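Tosholm sets rules for hand-held grippers

The robotics workshop at Tosholm has a new rule sheet for people who record sorting tasks with hand-held grippers. It applies from May. The wrist strap must be worn on both hands, and cables stay outside the rails of the table.

"We had 107 recordings to repeat last year, most of them for small mistakes," said Liesl Leitner, who wrote the sheet.
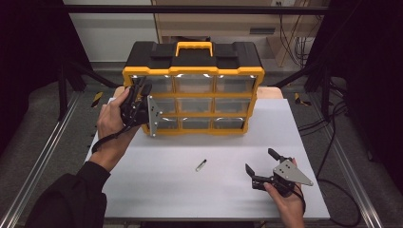 Next step

A shorter version for visitors will be ready on Friday. The Holzer workshop will test the same rules on 2 tables.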